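The landing table, or what to do with the top of the stairs

Every loft has that strip of floor up by the railing. Too wide to be a hallway, too narrow for a sofa. At Hatemska, the shared studio over the old Colombo bakery, it held coats for most of last winter. Then boxes. Then a bike.

Now it's where people sit down. A wood table on black hairpin legs went in first, pulled up near the curved rail so you get the light from the floor below. Total spend 73 dollars, secondhand, carried up in 2 trips. A pale blue table came later, from a school clearout in Eltamberg, and stayed because it fit.

The rules are loose. Keep the top almost bare — a notebook, a few small white flowers, a card holder. Thin legs matter more than you'd think in a tight spot, the floor shows underneath and teh whole landing feels bigger. Same with a railing made of bars. Don't hang stuff on it. Fan and floor lamp off to the side, stool wherever.
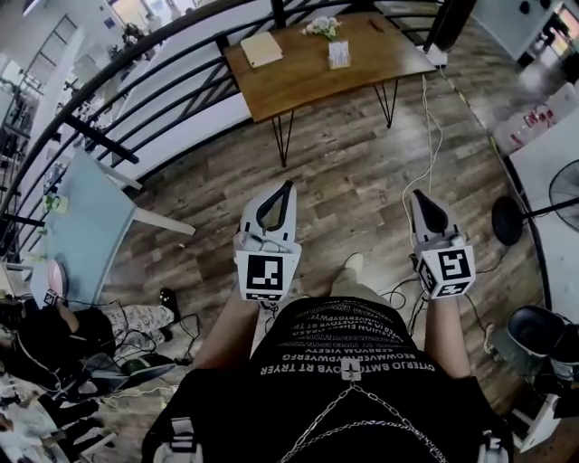 Dario Zanetti would have gone round. He says a square corner near a stair rail is a bruise waiting to happen, and that he gave up on his own rectangular one after 8 months and a lot of swearing. Fair. But round eats the walkway, and you can't push two of them together when Hirkik comes by for the April supper.

Cords are the part still not sorted. White ones on a wood floor, you notice them every time you come up. A flat cover would do it, or a floor outlet if the landlord ever calls back. Felt pads under the hairpins too — those little feet dig in, and the planks are soft. Get the stick-on kind and press them down hard, then leave it overnite before you move anything back.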